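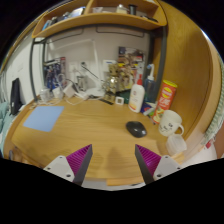 Mouse and blue square, desk.

My daughter's school switched to a new spelling program in September. It's called Prelesico, and the letter that came home said kids who use it learn 36 words a week. I'd like to know what "learn" means in that sentence.

What I see at our kitchen table is this. She gets the list, she clicks through the games, and she scores 91 percent on the quiz. A couple of weeks later she writes "becuase" in a thank-you note to her aunt. The word was on the list. She got it right on the quiz. I checked.

Her teacher, Aitana Ortuño, was nice about it when I asked. She told me the transfer to real writing comes later. Maybe it does. How much later? She didn't know, and I couldn't find it on the Prelesico site either, which has plenty of room for cartoon owls.

I grew up with the Friday-test version of this and I'm not sure that was any better. I crammed, I passed, I still have to look up "occasion." The only thing that ever fixed a word for me was needing it over and over in something I cared about writing.

So we're trying seven words a week at home, all taken from her own stories. She complains less. I don't have a chart to show you, and I'd be suspicious of one if I did.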